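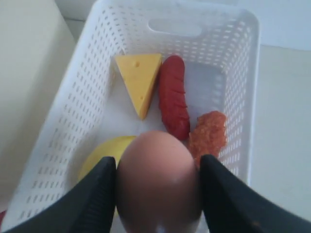
**How many episodes do I need before the policy does anything useful?**

More than you want to record. The full Kuno set has 2126, and our first usable checkpoint came after we stopped training on a third of them.

## Kuno pick-and-place, wrist view

Teleoperated episodes of toy food going in and out of a white basket. Each folder holds the wrist video, joint states, gripper width and one line of text saying what the operator was asked to do. Whether the operator did it is a separate field, `success`, and you should read it.

### Splits

- `train`: everything not listed below
- `val`: 19 episodes per operator, picked by Ekua Asante with a fixed seed
- `hard`: crowded baskets, where the fingers hide half of what you care about

### Known problems

- Egg episodes are overrepresented. Operators like the egg.
- Fuseini's Tuesday sessions have a 3-frame lag between video and joint states. `fix_lag.py` handles it — run it once, since running it twice gives you the lag back in the other direction.
- "Chicken" and "nugget" are the same object in the text labels. We had a meeting and both words survived.
- Version 7 renamed `grip` to `gripper_width`. Old loaders fail silently, with great confidence.

### Labels

Senyo Wumbei checked the success flags by hand. Dropped items count as failures, even if they landed in the right place.

### Contact

Open an issue or ask Khanyisile Kruger. Please attach the episode ID.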